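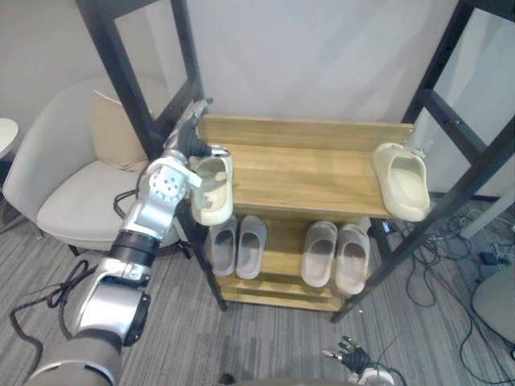

4.2 Placement of slides and other backless footwear

Backless footwear was treated separately from laced shoes and boots for two reasons. It is put on and taken off more often than any other type in the entry area, and it has no heel counter, so a resident can step out of it without bending down. Both properties affect where it ends up. In the diaries kept by the participating households, slides were the footwear most often recorded as left on the floor next to the rack, including in homes where the rack had free space at the time.

The sample for this part of the study consisted of 154 households in the Makum and Serrano housing blocks. Each household used its own rack and was asked to make no changes to it during the recording period, which ran for seven days. Racks were classified by number of tiers, by tier surface (solid board or slats), and by whether the tier had a raised rear edge. Residents noted the position of each pair once in the evening, using a printed outline of the rack on which every tier was divided into left, center and right.

A pair was coded as "seated" when both shoes stood sole down on the same tier, side by side, with the toes pointing in the same direction. It was coded as "split" when the two shoes of a pair were on the same tier but separated by a space at least as wide as one shoe, or by another pair. It was coded as "loose" when one shoe was turned out of line with the front edge or extended beyond it, or beyond the end of the board. A pair could be both split and loose. Where only one shoe was on the rack, the pair was coded as "incomplete" and left out of the alignment figures.

Seated and loose placement can occur on the same piece of furniture, as Figure 4 illustrates. On the lower shelf, a pale gray pair and a pale pinkish-beige pair stand with their toes forward, and a strip of bare wood is left between them. The right shoe of the beige pair is slightly further forward than its partner, a difference we did not count as a misalignment. The cream slide at the right end of the upper shelf lies at an angle and partly overhangs the edge. Under the criteria above, a shoe in this position is sufficient for its pair to be coded as loose once both shoes are on the shelf.

Loose placement was more common on top tiers than on the tiers below them. The effect was present for solid boards and for slats, although it was weaker for slats. We attribute the difference to the way the two levels are reached. The top tier of a low rack can be used while standing or with a slight bend, and a slide can be dropped onto it with one hand. To reach a lower tier the resident has to crouch, and a person who has already crouched tends to set down both shoes together. This explanation agrees with the interview responses, in which 37 residents described the top tier as the place for shoes they intended to wear again the same day.

The raised rear edge had a smaller effect than expected. On top tiers with such an edge, shoes were less often pushed out of line toward the wall, but sideways displacement was unchanged. The edge acts as a stop in one direction only. Racks with closed ends were too few in the sample to support a comparison, and the question of whether an end panel would reduce overhang at the left and right ends remains open.

Direction of the toes was recorded as a secondary variable. Most households kept one direction for all seated pairs on a tier, and toes forward was the more frequent choice for slides. With laced shoes the preference was reversed. Several residents stated that a slide placed toes forward is easier to slip on after it has been lowered to the floor – it does not have to be turned. Others gave appearance as the reason, and a small group had no stated preference and used whichever direction the shoe happened to be carried in.

Spacing between pairs followed the width of the board more closely than the number of pairs stored. On boards 72 cm wide, residents with two pairs of slides usually placed one toward each side and left the center bare, even when no third pair was kept in the entry area. The shoes within a pair were set close together, often touching. The result is a large gap in the middle and almost none within the pairs, a pattern that makes the tier look full at a lower load than its measured capacity. Capacity values printed on product labels should be read with this in mind, as they assume even packing from end to end.

Two limits apply to these results. The evening record misses any movement during the day, and slides are moved more than other types. The position outlines were also filled in by the residents themselves, who may have straightened a pair before marking it. A check of a subset of households by Hélder Sampaio in March found close agreement for tier and side, and weaker agreement for the loose category – residents marked fewer pairs as loose than the visiting observer did. The frequencies reported for loose placement are therefore likely to be low. The comparison between tiers should be less affected, provided that residents under-reported to the same degree at each level, an assumption the subset is too small to test.

Floor placement and its relation to the distance between door and rack are treated in Section 4.3.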